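Pick cell notebook, Grivside returns hall, December

Morning, coffee already cold, writing this before the 8 o'clock people want the bench back.

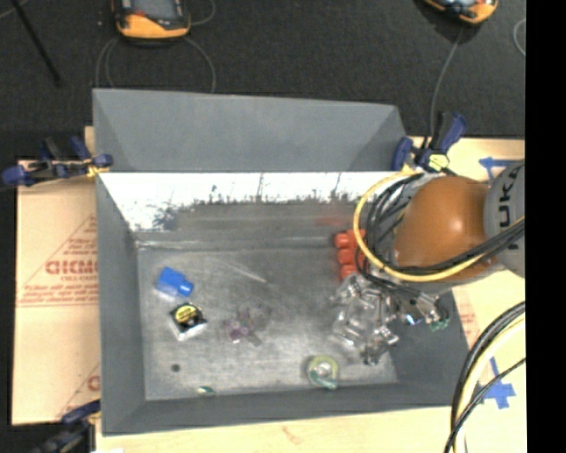

So, where we are. The question I keep getting from upstairs is how many returns an hour the cell does, and the question I keep getting on the floor is what happens to the bin table once it does them. I have a decent answer to the first and a lousy one to the second, so most of today's entry is about the second.

Numbers first to get them out of the way. Last night's run on mixed small stuff was 1000 attempts, and 381 of those needed somebody to step in. That's too many! Most were the same old trouble: things that are see-through, and things that have slid up against a wall of the bin. The grasp planner from Pellar likes nice fat lumps in the open. Give it something clear on scuffed gray metal and it dithers, picks a spot next to the item, and pinches at the floor.

What I didn't expect was how the stepping in would feel for the people doing it. On the old bin table you had your own rhythm. You reached in, you looked, you tossed it in the right tote, you talked to whoever was across from you. Now two people on the evening crew stand by a screen and wait for it to beep. One of them told me it's easier on her shoulders and much worse on her head. The other one likes it fine (he also likes night fishing, so waiting may be his thing). I wrote both down because the Skotley people will only ask about the shoulders.

Also, and this is me grumbling, the beep is horrible. It's the same beep for "I dropped something" and "I have no idea what this is," and the crew can't tell from across the hall whether to walk or run. They've started giving it a count of two before they get up, and half the time it sorts itself out on the second try. I'd never have put that in a procedure, but it works, so it's going in the procedure.

Other thing from the floor: they want to choose what goes in the bin. Right now we tip in whatever comes. The crew say they could tell you at a glance which stuff will be trouble, and they'd happily pull it out first and sort it by hand. I was against this for a week (it spoils my numbers, fair enough) and I've come around. It gives them back a piece of the job that takes some judgment, and the arm gets the boring part. Trying it on the next run, with the pulled items logged separately so I can't cheat.

Cables: still not happy with the loop around the wrist joint. Somebody please look at it with me before we turn the speed up. I keep thinking it'll snag on a clamp handle on the far side.

Lazaridis wants a "training day" for the whole hall. I asked for four short sessions at the bench instead, evening crew first, with people's hands on the stop button and time for rude questions. No reply yet.

To do:
two different beeps, please, any two
tote for the pulled items, next to the screen
ask evening crew who wants to do the pulling, and ask them, don't assign it
clear items, try the low light setting again
find out what the pay grade is for "standing by a screen," this came up twice and I had no idea

Bench is needed, more tonight if the run finishes.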